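3. Parts, Work Area and Sorting Rules

3.1 Source of the towers

The towers came from the April intake at the Rovik workshop in Cleleck, which takes retired office computers from schools, clinics and local government. The intake was some 800 machines. Most were full-size desktop towers, and those are the only ones we deal with in this paper. Small form factor cases, all-in-one units and laptops were set aside on arrival and went through a separate line run by the same staff.

Five people worked on the towers during the study period. Two of them had more than a year of experience with this kind of work and the other three had started that winter. We did not assign towers by skill. Each worker took the next machine from the cart, opened it, pulled the parts listed in Section 3.3, and wrote the result on a paper card that stayed with the case until it left the room. Kinga Pap and Jad Haddad copied the cards into a shared sheet at the end of each shift.

3.2 Drives and drive caddies

Drives are the first parts out of the case at Rovik. The reason is partly legal, as the donors' contracts require every drive to be logged and wiped before anything else is sold, and partly practical. A drive cage often sits over or close to the cable runs, and with the drive gone there is more room for a hand.

Cases differ a good deal in how a drive is held. In the older ones in our intake the drive is screwed straight into a steel bay and both side panels have to come off to reach the screws. In the others the drive sits in a plastic caddy that slides into a slot and is held by clips. The caddies are usually a bright color, most often blue, while the rest of the case is gray or black. Workers told us the color helps them find the part to pull, mainly in cases they have not opened before.
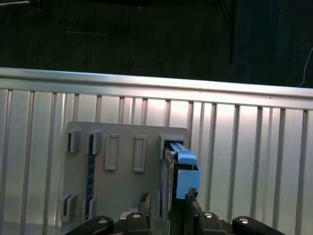
A caddy that is not fully home can look seated to a person standing over the bench. Milovan Mladenović, who wrote the workshop's bench guide, asks workers to run a thumb along the face of the caddy and feel for a step before they close the clip. We kept this check in the study procedure and recorded a caddy as seated only after it had been done. Caddies with a broken tab were recorded as damaged even when they still held the drive, as the next owner of the machine may need to take it out again.

Caddies are easily separated from the case they came from. At the start of the intake they were put in a single bin, and matching them up again took longer than pulling them had. After the first week each caddy was put back into its own slot once the drive had been logged, with or without a drive in it. This added a step for every tower but removed the matching job altogether, and Rovik has kept the change.

3.3 Memory, processor and board

Memory modules come out next. The latches are opened at both ends of the slot, and the modules go into an antistatic tray marked with the card number. We recorded how many slots a board had and how many were filled on arrival. A good number of towers reached the workshop with no memory in them. In most of these cases the donor's own technician had taken it for use in other machines, which agrees with what the Chatzigeorgiou survey of municipal donors found.

The processor was left in its socket unless the board had failed its power test. Pulling it gives little benefit when the board is to be reused, and the socket contacts are easily bent. Where the cooler had been removed, the old paste was wiped off with alcohol before inspection and the model number was read from the top of the heat spreader. Sockets were closed with the lever down, or fitted with a plastic cover if the processor was gone.
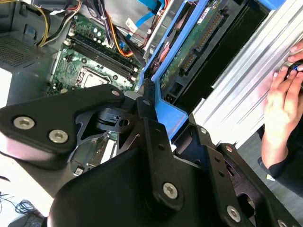
Figure 2. Inside of an open tower, seen from above. Both of the long black memory slots are empty; the processor socket is just below them.

Boards were then sorted into three groups. Group A boards had no visible damage and passed the power test. Group B boards passed but had a fault that limits resale, such as a cracked latch or a dead port. Group C boards failed the test or had swollen capacitors. Graciela Saavedra checked a share of the boards in each group a second time without seeing the first result. The two checks disagreed mostly on latches, where a hairline crack is easy to miss under ceiling light, and a desk lamp was added at each bench after this came up.

3.4 Cables

Cables took more time than we had planned for. The main power bundle is stiff, and in many towers it has been folded into whatever space was left over, so that it springs up when the side panel is lifted away. Data cables are thinner and easier to move, but they are also the ones most often plugged back into the wrong port. Different colors on the data cables help only if the worker has noted which color went where. Labels wrapped around a cable help more, provided they can be read without twisting it.

Our rule was to unplug a cable only at the end nearest the part being removed and to leave the other end connected. Cables that had to come out completely were bagged and taped to the inside of the case. Ties were cut only when a part could not be reached in any other way, and the cut was noted on the card. 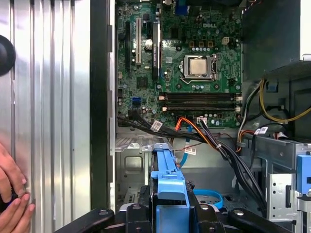
3.5 Storage and exclusions

Finished towers were closed and moved to the store on Ustska, where 500 of them could be shelved at one time. Cases with missing side panels were stacked on the lower shelves with a sheet of cardboard between them. Maximiliano Cáceres kept the shelf list.

We left out towers whose cards were incomplete, towers that had been opened for parts before the card was started, and towers with water damage. Machines that failed the power test were kept in the counts for drives and memory but left out of the board results in Section 4.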